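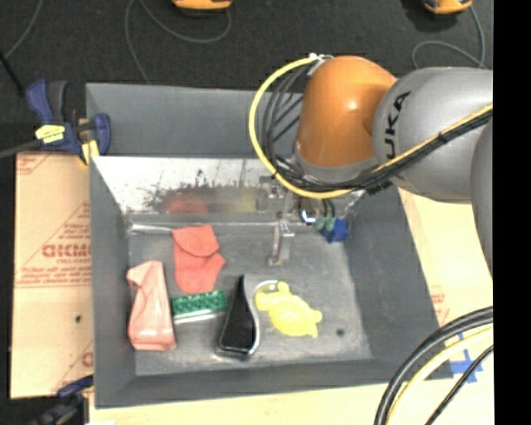 Home | News | Products | Dealers | Contact

Ravex light bars now stocked at Ulloa

Print this page | E-mail this page

The Ravex low-profile light bar is now kept in stock at our Ulloa warehouse. Fire and EMS departments that had been waiting on factory orders can expect shipment in 6 working days.

The bar comes in red, blue, amber or split colors and draws less current than the model it replaces. It mounts on the same feet, so most trucks will need no new holes. The wiring harness is 17 feet long and reaches the console on a full-size pickup or SUV. Longer harnesses are a special order under part 446.

Lovalness Fire District put the bar on two brush trucks in May. Thu Dương, who runs the district's shop, reports that each install took one morning. She recommends routing the cable down the passenger side, away from the radio antenna lead.

Old bars can be traded in for a 30 percent credit on the mounting kit. Call the parts desk before shipping anything back.

Last updated: May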